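**Furnside tray line extended to shared tables and break rooms**

WOKDALE, September. Furnside has added a plastic serving and sorting tray to its tabletop range. The tray has a raised lip and rounded corners and is meant for bottles, cups and other items that would otherwise be set directly on a table. It is molded in one piece and ships in cartons of 75.

Jemik, the distributor for the region, placed an opening order of 2,122 units. Deliveries to office and school customers begin this month.

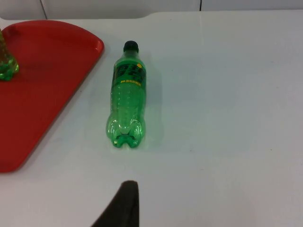

Load rating is 176 ounces, evenly spread. The matte surface can be wiped with a damp cloth and mild detergent. Abrasive pads should not be used.

"Customers asked for a lip high enough to stop a bottle at the edge and low enough to wipe over," said Tumaini Shemweta, product manager at Furnside. "We changed the corner radius twice before release."

Replacement trays can be ordered singly. Orders of 80 or more cartons are handled by the Wokdale office.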